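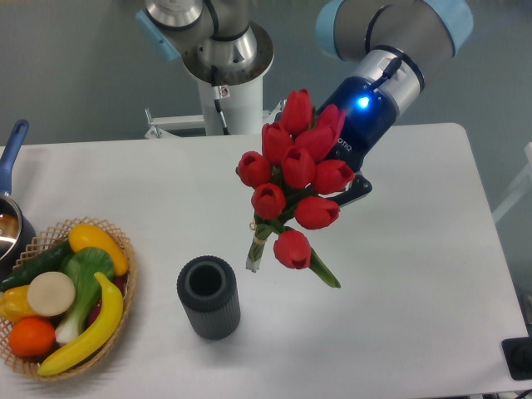
A customer in Flondham wrote to us that artificial tulips always look stiff on her table, and she wanted to know whether they can be made to lean a little. They can, and most of the questions we get at Dulari are close to that one. The answers on this page cover our tied tulip bunches and the loose stems. If you need help with an order, use the contact form.

How do I get the stems to bend?
Each stem has a wire core. Hold it in two places a few inches apart and ease it into a curve with your thumbs. Work slowly, and don't bend right under the flower head, where the wire ends. Real tulips droop after a day or two in water, so one or two low blooms in a bunch look right.

Should I take the tie off?
That depends on the vase. Leave it on for a narrow neck, and the bunch will stand up as one piece. For a wide vase or a bowl, cut the tie and arrange the stems one at a time, crossing them near the bottom. You can tie them again with string or floral tape.

How tall should the vase be?
Our tulip stems are 18 inches long from base to tip. A vase between a third and half of that height works for most people. If yours is shorter, bend the bottom of each stem up into a hook before you think about cutting.

Can I cut the stems?
Yes, with wire cutters. Scissors will be ruined. Cut a little at a time and wear eye protection – the short ends can fly. We can't accept returns on cut stems.

The heads arrived flat. Is that normal?
Some flattening is normal after shipping. Hold the bloom in the steam from a kettle for a few seconds, keeping your fingers well back, then cup it in your hand until it cools. A hair dryer on low does the same job and is easier for a whole bunch. Leaves can be straightened the same way.

Do the blooms open?
No. The tulips are molded closed and will stay closed. If you pull the petals apart they won't go back. Open tulips are sold separately as the Skasix style, in red, cream, and yellow.

How many stems do I need?
A tied bunch is enough for a kitchen table or a hall shelf. For a large floor vase, plan on two or three bunches plus some extra leaves. The biggest order we have packed was 3,060 stems for the Nikolaidis banquet rooms, so quantity is rarely a problem, but please allow around 11 working days for anything over 500.

How do I clean them?
Dust them every couple of weeks with a soft paintbrush, starting at the top of the bunch. For anything sticky, wipe with a damp cloth and one drop of dish soap, then wipe again with plain water. Don't soak the stems. Water gets in at the cut ends and rusts the wire.

Can I put them in water?
We don't recommend it, for the same reason. If you like the look of a filled glass vase, use clear floral resin or glass beads.

Will the red fade?
It will in direct sun. A bunch on a south-facing sill can look noticeably paler by the end of the summer. Red shows it sooner than cream does. The stems are not meant for outdoor use.

How should I store them?
Lay the bunch on its side in a long box with tissue between the heads, and put nothing on top. Keep the box out of the attic if yours gets hot.

What is the item number for the red bunch?
It is 854. Loose red stems are listed under the same number with an L after it.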